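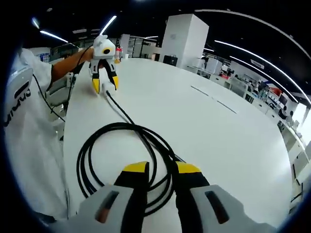

Cable handling and storage, workshop log, May. Entry opened 9:40.

The purpose of this session was to settle how loose cables are to be coiled, tied and stored before the Radorura shelving is brought into use. The present practice is uneven. Some cables are returned wound tightly around the hand, some are folded in half and knotted, and some are left where they were last needed. The black cable on the white table is typical of the last group: several loose loops lying on the work surface, with nothing holding them. It was used as the first trial piece.

Method. Each cable was straightened by hand, checked along its length for kinks and worn jacket, and coiled with alternating over and under loops. The finished coil was closed with one fabric tie placed next to the connector. Target loop width was set at 250 mm, which suits the depth of the new bins. A total of 27 cables were treated in this way. Of these, 24 were accepted for storage and 3 were set aside.

Rejected items. Two had jacket damage close to the plug. The third would not lie flat after repeated straightening and appears to have been wound too tightly for a long period. All three are in the tray marked HOLD and should not be returned to general use until they have been tested.

Observations.

The stiffer cables supplied by Farkas take the alternating loop poorly on the first attempt. Leaving them stretched out on the floor of the side corridor for an hour before coiling made a clear difference. The softer Cikine cables needed no such preparation, but their coils collapse when stood on edge and must be stored flat.

The plastic ties from the old stock are to be discontinued. They leave a mark in the jacket if pulled hard, and cutting them off was the likely cause of at least one of the damaged pieces. Fabric ties only from now on. Order placed with Groludberg for two rolls, to be cut to length here.

Labels were fixed a hand's width from the connector. A trial with the label on the tie itself was abandoned after the first ties were swapped between cables.

The table is to be cleared at the end of each working period. Cables in active use may remain connected, with the spare length coiled and tied. Disconnected cables go to the bins, power in the lower row and signal in the upper row. Bottles and cups are to be kept at the far end of the table, away from connectors.

Correction to the previous entry: the bin depth given there was the outside measurement. The inside measurement governs, and the loop width stated above takes account of it.

Open points.
Continuity test for the three items on hold.
Replacement labels for the upper row, present ones are too small to read from standing height.
Decision needed on adapters, which do not coil and have no assigned bin.
Long extension leads were not included in this session and will require a separate rack.

Entry closed 4:15. Remaining fabric ties are in the drawer below the label printer.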